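Hola, Leire:

Te debía este informe desde hace unos días, así que me pongo ya con él antes de que me lo reclames (que con razón lo harías). Va lo de abril, con lo bueno, lo menos bueno y el dinero al final, que sé que es lo que miras primero.

Kademow: informe de avance para Leire Calvo
27 de abril de 2025

Empiezo por la prueba cerrada. Al final entraron 1.578 jugadores, repartidos en 2 servidores, y estoy contentísimo. Habíamos enviado 1.955 invitaciones, o sea que ha respondido muchísima más gente de la que yo me atrevía a esperar para un juego en línea del que casi no hemos enseñado nada. El primer fin de semana fue un sufrimiento, eso sí: la cola de entrada se atascaba cada vez que alguien cerraba el cliente a medias, y el servidor seguía guardándole el sitio como si nada. Lo arreglamos el lunes a mediodía y desde entonces la cola va fina.

La zona que más ha gustado es Zodura, la ciudad del pantano. Yo tenía mis dudas porque es oscura, enrevesada y te pierdes a la primera, pero resulta que a la gente le encanta perderse por allí con el grupo. Lo que no les gusta es volver andando después de morir, y en eso tienen toda la razón: he hecho el camino yo mismo y se me hizo eterno. Vamos a poner un segundo punto de reaparición junto al embarcadero y a quitar la mitad de las ranas de la pasarela norte.

El sistema de gremios está terminado a falta del banco compartido. Se puede fundar gremio, invitar, expulsar, poner rangos y cambiar el estandarte. El banco lo tengo a medias porque encontramos un fallo feo: si dos jugadores sacaban el mismo objeto a la vez, se lo llevaban los dos. Ya te imaginas lo que le haría eso a la economía del juego en una tarde. Está localizado, pero quiero rehacer esa parte entera, con calma, y me voy a llevar para eso las dos primeras semanas del mes que viene.
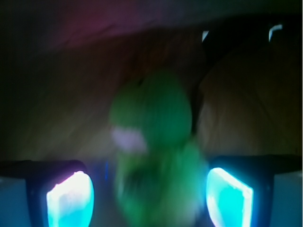

Con la creación de personajes hemos avanzado más de lo previsto. Están las cuatro razas, con sus peinados y sus voces, y la reserva de nombre ya funciona (la primera noche alguien intentó reservar el nombre del estudio, muy gracioso). Me falta decidir qué hacemos con los nombres repetidos entre servidores. Mi idea es permitirlos y añadir una marca pequeña detrás, pero en los foros hay opiniones para todos los gustos y me gustaría hablarlo contigo antes de cerrar nada.

Los informes de errores son el otro gran tema del mes. Nos llegaron 418 ya limpios de duplicados, y la mayoría son cosas menores: textos que se salen del botón, puertas que se abren hacia el lado que no toca, un caballo que nada mejor que corre. Los graves están todos asignados. El que más guerra nos está dando es un cierre inesperado al entrar en combate con muchos efectos en pantalla; pasa en equipos modestos y todavía no consigo reproducirlo cuando quiero. He pedido a los jugadores afectados que nos manden el registro y van llegando.

La música nos la está haciendo Clikik y lo que ha entregado suena de maravilla, de verdad. Tenemos el tema principal, los dos de Zodura y el del menú. El de combate lo devolvimos una vez, porque a los cinco minutos cansaba, y la versión nueva entra más suave y sube cuando queda poca vida. ¡Ponte los auriculares cuando lo pruebes!

Lo que va con retraso es la traducción. Aguirre, que lleva el inglés y el francés, recibió los textos de misiones más tarde de lo acordado, y eso es culpa mía: seguí cambiando diálogos cuando ya debería haberlos dejado quietos. Los textos quedan congelados desde ahora y ellos me han confirmado que absorben el retraso sin tocar el presupuesto, aunque la entrega se mueve tres semanas.

Sobre el dinero, seguimos dentro de lo pactado. Hemos gastado algo más en servidores por culpa del dichoso fin de semana de la cola y algo menos en sonido, y una cosa se come a la otra. La hoja con el detalle por partidas está en la carpeta compartida, con las facturas al lado. No pido ampliación ni adelanto, solo que el segundo tramo llegue en la fecha prevista, que hay que renovar las licencias del motor.

Para el mes que viene, entonces: banco de gremio, reaparición en Zodura, el cierre inesperado y una segunda ronda de prueba con el mercado abierto. Necesito de ti dos respuestas, la de los nombres repetidos y si te parece bien que enseñemos un vídeo corto antes del verano. Si prefieres hablarlo, llámame cualquier mañana a partir de las diez.

Un abrazo y gracias por la paciencia.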